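Chapter 3
Packaging and the Household Buyer
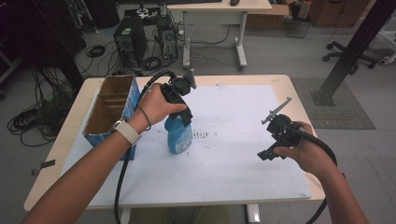 What This Chapter Covers

After studying this chapter, you should be able to explain why goods are sold in packages, describe the main duties a package performs between the factory and the home, and compare the cost of a package with the cost of the product inside it. You should also be able to read a label critically and say which parts of it are required by law and which parts are there to sell.

Key terms: primary package, secondary package, unit price, net contents, closure, deposit, shelf life.

Opening Case: The Clerdale Dairy

For most of its history the Clerdale Dairy sold milk in returnable glass. Drivers left full bottles on the step in the morning and took the empty ones back. Each bottle made the trip about 28 times before it was too scratched or chipped to use. The dairy owned the bottles, washed them, and counted the washing as an ordinary expense of doing business.

When supermarkets opened in the neighboring town of Arley, the arrangement came under strain. Store managers had no room for crates of empty glass and no staff to sort them. They asked for a container that could be sold once and forgotten. The dairy's manager, Eliécer Bermúdez, resisted for several years and then gave way. The new plastic bottle weighed far less, did not shatter on the truck, and let the dairy reach stores it had never supplied before. Home delivery ended the following August.

The change did not remove the cost of the empty container. It moved that cost to the household, which now had to dispose of the bottle, and to the town, which had to collect it. Sumeya Derese, a member of the Arley town council, raised this point at a public hearing and asked that the dairy pay part of the collection bill. The question of who should pay for a package after it has been emptied is taken up in Section 3.4.

3.1 Why Goods Are Packaged

Before packaged goods became common, a shopkeeper bought flour, vinegar, soap, and crackers in bulk and measured them out at the counter. The customer depended on the shopkeeper for both the weight and the quality of the purchase. Two shops on the same street might sell goods from the same barrel at different prices, and the buyer had little means of comparing them.

The sealed package changed this relationship. The manufacturer now set the quantity, printed a name on the outside, and spoke to the buyer directly. A household that liked one brand could ask for it again. In return, the buyer accepted the sizes the manufacturer chose to offer and paid for the container along with the contents.

Economists usually separate the primary package, which touches the product, from the secondary package, which groups or protects several primary packages. A bottle is a primary package. The carton that holds a dozen of them is a secondary package. The buyer may never see the carton, but its cost is included in the shelf price.

Consider two sizes of the same cooking oil, sold under the name Inga. The small bottle holds 200 milliliters and the large one holds five times as much, yet the large bottle does not cost five times the price of the small one. The cap, the label, and the labor of filling are nearly the same for both. Unit pricing, explained in Section 3.2, allows the buyer to see this difference at the shelf.

Before You Read On

Choose a bottled product from your own kitchen or bathroom. Write down its net contents, its price, and the material of its container. Keep these notes for the exercise at the end of Section 3.2.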